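Likine 양팔 셀 설정 및 점검 안내

Likine은 Pundotholm 작업실에서 운용하는 양팔 조작 셀입니다. 이 문서는 셀의 구성, 손가락 패드 관리, 손목 카메라 설정, 기록 파일 구조를 다룹니다. 제어 코드는 Fomum 저장소에 따로 있습니다.

최종 수정: 2022년 7월 18일

구성

- 그리퍼를 단 로봇 팔 2대, 서로 마주 보게 설치
- 어두운 회색 무광 상판
- 손목 카메라(손가락 사이를 향함)
- 제어 PC와 Lengyel 전원 분배기

두 팔의 작업 영역은 상판 가운데에서 겹칩니다. 한쪽 팔만 움직일 때도 반대쪽 팔을 대기 자세로 보낸 다음 시작하십시오. 대기 자세 값은 config/home.yaml에 있습니다.

시작 순서

1. 전원 분배기를 켜고 5초 기다립니다.
2. 제어 PC에서 fomum-bringup을 실행합니다.
3. 두 팔의 관절 상태가 모두 ready로 나오는지 확인합니다.
4. 그리퍼를 끝까지 열었다가 닫아 영점을 잡습니다. 손가락 사이에 물체가 있으면 영점이 틀어집니다.
5. 손목 카메라 영상에 양쪽 손가락 끝과 그 사이 공간이 모두 들어오는지 봅니다. 맞은편 그리퍼가 손가락 사이 틈으로 보이면 방향이 맞습니다. 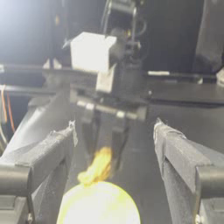 손가락 패드 관리

패드는 소모품입니다. 파지를 4,000회 하면 상태와 관계없이 교체합니다. 그 전이라도 끝부분 보풀이 카메라 영상에서 물체를 가리면 바꿉니다. 일어난 가닥은 손으로 당기지 말고 작은 가위로 자릅니다. 당기면 접착면까지 들뜨는 경우가 있었습니다.

교체할 때는 비상 정지를 누른 상태에서 작업합니다. 기존 패드를 떼고 남은 접착제를 닦은 뒤 새 패드를 붙이고 20분 동안 눌러 둡니다. 한쪽만 교체하면 두께가 달라져 파지 중심이 밀리므로 좌우를 같이 바꿉니다. 교체 후에는 4번 영점 잡기를 다시 합니다.

카메라 노출

기본값은 자동 노출입니다. 상판과 배경이 어두워서 밝은 물체가 가까이 오면 표면이 하얗게 날아갑니다. 노란 공을 쓰는 작업에서 특히 심합니다. 공의 윤곽만 필요하면 그대로 두고, 표면 질감까지 필요하면 config/camera.yaml에서 auto_exposure를 false로 바꾼 다음 exposure 값을 낮춥니다. 조명 쪽 모서리의 번짐은 노출만으로 없어지지 않으니 조명 각도도 함께 조정하십시오.
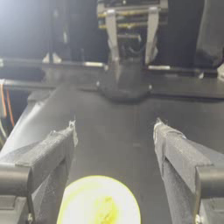 손목 카메라 화면. 양쪽 손가락 사이에 공이 있고 왼쪽 위로 조명이 번져 있다.

기록 파일

에피소드마다 폴더가 하나씩 생깁니다.

- wrist.mp4: 손목 카메라 영상
- joints.csv: 두 팔의 관절 각도와 그리퍼 폭
- meta.json: 작업 이름, 패드 교체일, 노출 설정

패드를 바꾼 날에는 meta.json의 pad_changed 값을 직접 고쳐야 합니다. 자동으로 갱신되지 않습니다.

알려진 문제

- 그리퍼를 빠르게 여닫으면 폭 값이 늦게 기록됩니다. 영상과 맞출 때는 tools/align.py를 쓰십시오.
- 배선 묶음이 상판 모서리에 걸리면 손목 회전이 중간에 멈춥니다. 팔을 대기 자세로 보낸 뒤 배선을 풀고 다시 시작합니다.
- 카메라 연결이 끊기면 fomum-bringup 전체를 재실행해야 합니다. 개별 노드 재시작은 8월 업데이트에 넣을 예정입니다.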